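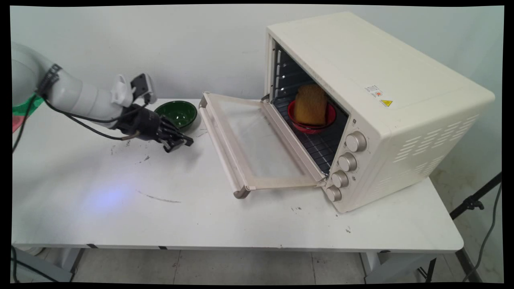 **Soledad Calloway renueva con el Trumar Jetville tras alcanzar las 123 victorias**

Jetville, 20 de diciembre de 2024

El Club Baloncesto Trumar Jetville ha acordado con su entrenadora, Soledad Calloway, la ampliación de su contrato por dos temporadas más. El acuerdo se firmó esta mañana en las oficinas del club e incluye a todo el cuerpo técnico actual.

Calloway llegó al banquillo hace seis temporadas. En la última jornada, con el triunfo por 14 puntos en la pista del Nyanda, sumó su victoria número 123 en partido oficial y pasó a ser la entrenadora con más triunfos en la historia de la entidad. El recuento comprende liga y copa – los amistosos de pretemporada no se contabilizan.

«Quería seguir y el club me lo puso fácil. Hablamos por primera vez en septiembre y desde entonces quedaban solo detalles», ha declarado la técnica. «El récord es de muchas jugadoras, algunas ya retiradas. A varias las llamé esa misma noche».

La capitana, Akinyi Ndung'u, fue la máxima anotadora del encuentro ante el Nyanda con 24 puntos. La ala-pívot, que ha trabajado con Calloway durante casi toda su carrera profesional, tiene contrato hasta el final de la próxima temporada. «Sabemos lo que nos pide en cada entrenamiento. Para el vestuario es una buena noticia», ha señalado.

El club entregará a la entrenadora el balón del partido antes del próximo encuentro en casa, frente al Indisura. Las puertas del pabellón se abrirán una hora antes del inicio. Los abonados pueden recoger una invitación adicional en taquilla, presentando su carné, hasta la víspera del partido.

Los medios que deseen entrevistar a Soledad Calloway o a Akinyi Ndung'u deben dirigir su solicitud al departamento de comunicación. Las acreditaciones de temporada siguen siendo válidas – no es necesario renovarlas para este encuentro.

**Departamento de Comunicación**
Club Baloncesto Trumar Jetville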